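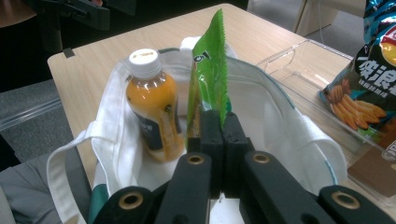
Prurby Snack Words is a list of 2469 flavour names, typed up by hand from shop shelves and lunch bags, with every odd spelling kept as we found it! A tall green packet standing in a white canvas tote is the sort of thing we love to add - though only packets with lettering we can read get a row.

Each row has a name, a language and a shop town. Use names.csv first, it's the tidy one. The 300 rows in extra.csv still need checking, and Jarmila Vávra would love help with the Czech ones.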